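Section 4: Setting up the kitchen task in the simulator

Osside Student Robotics Club, Season Handbook
Revised 23 August 2026

Read Section 3 first if the simulator has not been installed on your computer. Everything below is done on screen. The real arm at Grarorcombe stays switched off until your team has passed the practice runs in Section 6.

4.1 Before you start

You need your club login, a mouse with a scroll wheel, and the Plundex controller if your team has signed one out. The keyboard works as well, but it is slower and you will have to hold down two keys to tilt the wrist. Close any other programs that use the graphics card. On the older lab computers, a web browser with video playing is enough to make the arm stutter.

Teams work in pairs. One person drives and the other keeps the log. Swap after every 20 runs.

4.2 Loading the kitchen

1. Open the simulator and choose Load Task.
2. Pick Kitchen from the list, then type 334 in the layout box. All teams use this layout for the first round so that scores can be compared.
3. Wait for the status light in the corner of the window to turn green. The cabinets load first and the small objects last.
4. Press Home. The arm moves to its start position.
5. Check that the fingers point straight down at the counter with nothing between them.
6. Choose Room View and look for the green sponge and the paper towel roll on the counter. If either one is missing, reload the layout.

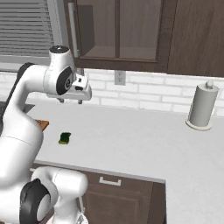 Tineke Bakker adds that you should press Home twice if you have just closed another task. The first press clears the old joint angles and the second one moves the arm. Her team lost most of a practice session before they worked this out.

Note: Room View is for looking only. You can drive from it, but depth is hard to judge and most of the bumped cabinets in last season's logs came from drivers who never switched over.

Caution: Do not change the layout number partway through a set of runs. The log will keep the old number and the whole set will have to be thrown out.

4.3 Setting speed and limits

1. Open the Limits tab.
2. Set arm speed to 60 per cent. Leave it there for the first round, even if your driver has used the simulator before.
3. Set finger force to 2. Higher values are meant for the Garrido blocks in Section 8 and will push light objects out of the grip.
4. Tick Stop on Contact. With this on, the arm stops if any part other than the fingers touches the counter, the wall or a cabinet.
5. Press Save, then close the tab. If you close it without saving, the old values come back.

Write the speed and force at the top of your log page. Judges look at these before they look at anything else.

4.4 Using the hand view

Hand View looks out past the fingers and moves with the wrist. Use it for the last part of any approach. It takes some getting used to, as turning the wrist turns everything on your screen.

1. Bring the arm over the object in Room View and stop well above it.
2. Switch to Hand View.
3. Open the fingers fully. You should be able to see both pads, with a clear gap between them.
4. Turn the wrist in small steps until the gap lines up with the part you want to hold.
5. Lower slowly. Let go of the control between moves and let the arm settle.
6. If the object has a slot or a hole in it, decide whether you are gripping an edge or going through the opening, and tell your log keeper before you close the fingers.

A large wooden piece can run past the side of the view when the hand is close. Back off until you can find an edge, then come in again. The sloping edges are harder than they look — line up on one edge and ignore the other.

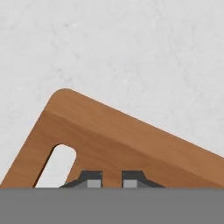 Could we have a line drawn down the middle of the hand view to aim with? Teodoro Segura asked for this at the May meeting. There is one, under Display, called Centre Guide. It is allowed in practice and in the first round, and must be turned off for the final.

4.5 Saving a run

1. Press End Run once the arm has stopped moving.
2. Choose Complete, Incomplete or Void. Use Void only if the program froze or the layout loaded wrong.
3. Type your team name the same way every time, capitals included.
4. Press Save and wait for the run number to show up before you press Home.

Copy the run number into the paper log. Incomplete runs count toward your practice total, so save them too.

4.6 If something goes wrong

Arm will not move after Home: check that Stop on Contact has not been triggered. Press Clear, then Home.

Fingers close by themselves: the trigger on the controller needs to be reset. Unplug it, plug it back in, and leave it alone until the simulator finds it.

Hand View is blank: switch to Room View and back again.

Objects slide when the fingers close: go back to 4.3 and check the force setting.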